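Home Products Arms Grippers Planning Support Contact

Quiroga 606 Kitchen Cell: what to budget for

27th October
By Mbali Mthembu, Himden Equipment

14 shares 3 comments

The Quiroga 606 is a single-arm cell for light kitchen work: picking up tins and tubs, putting them on a scale, setting them back on a shelf. It suits test kitchens, teaching kitchens and product labs where the same few jobs come up many times a day and the bench has to stay a normal bench the rest of the time. It is not meant for a restaurant line and we will not quote it for one.

We sell it as a set, and we sell the planning as a separate item that you can buy first. Most customers do. The planning fee comes off the price of the cell if you order within 18 months.

What is in the set

The set covers the arm, the gripper, the controller, a floor stand, the cabling between them and the first year of software. The stand bolts down. A rolling stand is available, but it needs re-levelling each time it is moved and you should allow staff time for that. The gripper comes with two pairs of fingers. Spare fingers are a regular purchase -- the pads wear, and if you are handling metal tins all day they wear faster than the brochure suggests.

What is not in the set: any change to your power supply, any guarding your safety assessor asks for, the scale, the shelving, and whatever you want picked up. Customers often leave the assessor out of the budget altogether. Get that quote early. The fee varies a lot between regions, and so does the wait.

Power and floor

The controller runs from an ordinary single-phase outlet on its own circuit. If your kitchen circuits are already carrying a fridge and a dishwasher, you will need an electrician in. The floor has to be concrete, or timber with blocking under the stand. Vinyl over concrete is fine. We send a drilling template with the site pack, and the stand fixings are in a bag taped to the underside of the base plate.

Leave room behind the stand to get at the controller door. We have been to one site where the cell had to be unbolted to change a fan filter.

Planning before you order

The planning package is run by Ignacio Ledesma and is done in simulation. You send us a floor plan, counter and shelf heights, and a list of the items you want handled. He builds a stand-in for your kitchen, puts the arm in it and tries the jobs on your list. You get the results as a written report with stills, along with the simulation files if you have your own software to open them in.

The first thing the report deals with is reach. A counter that is comfortable for a person can be awkward for an arm on a fixed stand, and a wall shelf makes it harder, as the hand has to get under the shelf for one job and over it for the next. Shelf height is the cheapest thing to change, so find out about it before the tiler has been.

The second is clutter. Tell us what really lives on the counter. A plan drawn with bare counters will give you a cell that works on bare counters. If there is a knife block in the corner or a kettle that never gets put away, put it on the list and it goes in the model. Same for pots and pans on the cooktop.

The third is what the cameras can see. The arm finds things by camera, and overhead cabinets throw shade and get in the way. A camera mounted on the hand sees a good deal from some positions and mostly cupboard from others. Some kitchens need a second, fixed camera as well. It is a modest extra on the hardware side, but it adds a day to the installation and the bracket has to go somewhere.

What simulation leaves out

The report is a planning document and we ask people to read it that way. It is good on distances, angles and whether two things will try to be in the same place. It is weaker on grip. Wet lids, dented tins, labels that have come half unstuck, bags of any kind -- these should be tried on the real gripper before you sign. You can post us a box of your own items, or bring them to the Indton showroom and run them there. There is no charge for a bench trial if you have bought the planning package.

Lighting is also only a guide. If your kitchen has a big window, tell us which way it faces.

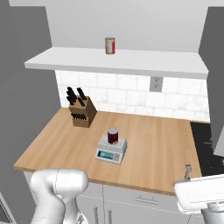
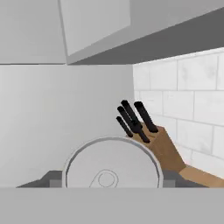
Himden Equipment Guide, Issue 18, page 2

Weigh and shelve: a sample plan

The weighing job in this plan uses a digital scale out on the counter, with a can standing on its platform and another can on the shelf above. The scale's position is worth a thought in any kitchen. Set it too far back and the shelf gets in the way of the hand. Too close to the front edge and it gets bumped by people. We like to see clear counter on both sides of it, so that there is somewhere to put a tin down if a job is stopped halfway.

The knife block has been left in the model for the reason given earlier under clutter. In your own kitchen you may prefer to move knives to a drawer, and your assessor may well tell you to. If you do, send us the change. A report made with the block in place will still hold, but some of the paths in it will be longer than they need to be.

Put the display side of the scale where staff can read it as well as the camera. Scales with a data cable can be wired to the controller, which avoids reading the display by camera at all. If you are buying a new scale anyway, buy one with the cable socket.

Running costs

Allow for finger pads, one service visit a year, and the software from the second year on. The service visit covers the joints, the brake check and a recalibration of the hand camera. It takes most of a working day and the cell is out of use while it is done. Sites outside our own service area are looked after by Plurnason, who charge travel separately. Ask for their rate sheet with your quote.

Training is two days at your site. We recommend sending the people who will load and clear the counter, as well as whoever signs for the equipment. Further training days can be booked later at the normal rate, and new staff can join a showroom session in Indton.

Insurance is your own affair, but your insurer will want the serial number and the safety assessment, so keep copies of both outside the controller cabinet.

Ordering and lead times

Planning reports are issued in the order that complete site packs come in. A pack with missing heights goes to the back of the queue. Once an order is placed, the arm is the slow part and the stand is usually ready well ahead of it. We can deliver the stand early if your floor is being done and you want it drilled at the same time.

Customers with budgets that close at the end of March should have their site pack with us before the new year. We can invoice the planning package on its own in one budget year and the cell in the next, and many schools and labs do it that way.

Send site packs and questions to the planning desk, marked for Ignacio Ledesma. Please put heights in millimetres and measure from the finished floor.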